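Search notebook Enter keywords Go

Plankton bench notebook, Clellby lab

Nov 15, 2022

Net tows from the outer wharf, two vertical hauls with the 30 µm net, brought back in the small cooler. Water was cloudy after the week of wind. Split the catch in three: one jar live, one in acid Lugol's, one in buffered formalin for Nosipho. Label on the formalin jar smudged, so I rewrote it in pencil on a paper slip and put the slip inside.

Live jar first. Mostly dinoflagellates (Ceratium, a few Protoperidinium) and a good number of tintinnids. Favella is the common one, as it was last time. Helicostomella present, thin and easy to miss against the detritus. A couple of empty loricae with sediment grains stuck on the collar that I am leaving as Tintinnopsis sp. until someone measures them properly.

Found one Favella with a dark rounded mass filling the back half of the cell. Under the 10x it looks like a big food vacuole. Under the 40x it has a clear margin and a ribbed look on one side, which I take to be the episome of a parasitic dinoflagellate, probably Euduboscquella. Nucleus of the host pushed forward. Isolated it by pipette into a well of filtered seawater and checked it every 30 minutes. At the fourth check the mass was outside the host and had started to divide. At the sixth there was a chain, then the chain fell apart into small swimming cells. Host lorica still there, host cell ragged but moving its cilia. Drawings are on the loose sheet.

Second suspect was only a Favella that had eaten a Scrippsiella. Colour was wrong from the start — golden brown and grainy — and it had faded by the afternoon. I should stop writing "infected" in the tally until the 40x has been used. 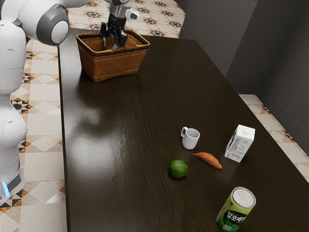

Lugol's jar settled overnight in the 50 mL chamber. I had wanted to do the whole chamber at 200x but the detritus was too heavy, so did transects only. Counted 400 loricae and stopped. Of these, a lot were empty, and with Lugol's I can't say whether they were empty in the water or the cells let go when the fixative went in. Nosipho Modise had the same trouble with the January samples and ended up scoring only occupied loricae. Will do the same so the two sets can be compared.

The stain makes everything the same brown and early infections can't be picked out. Late ones can. For the early stages we need the formalin material and protargol, and the protargol bottle is nearly finished. Asked for more through Reneleo. They want an order number before they quote.

Cultures: Heterocapsa stock was thin, topped up with fresh f/2 at half strength. Flask 4 has a film on the glass and smells off, discarded. Favella culture doing all right at 15 degrees, fed in the morning. Tried to get it above 3,000 cells per litre last month and it crashed, so leaving it where it is. Incubator light timer runs eleven minutes slow. Reset it again.

Spores from the live isolate were added to four wells of clean Favella, ten cells per well. Four more wells as controls, same water, no spores. Nothing to see in either set by the time I left.

To do:
— check wells first thing, both sets, before feeding
— measure the collared loricae, oral diameter and length
— 40x objective needs cleaning, there is dried salt on the front lens
— find the Abou Jaoude reprint with the spore plates, it was in the grey binder
— ask Nosipho if she wants the second haul kept separate or pooled

Stage micrometer is back in its box in the second drawer. Please leave it there.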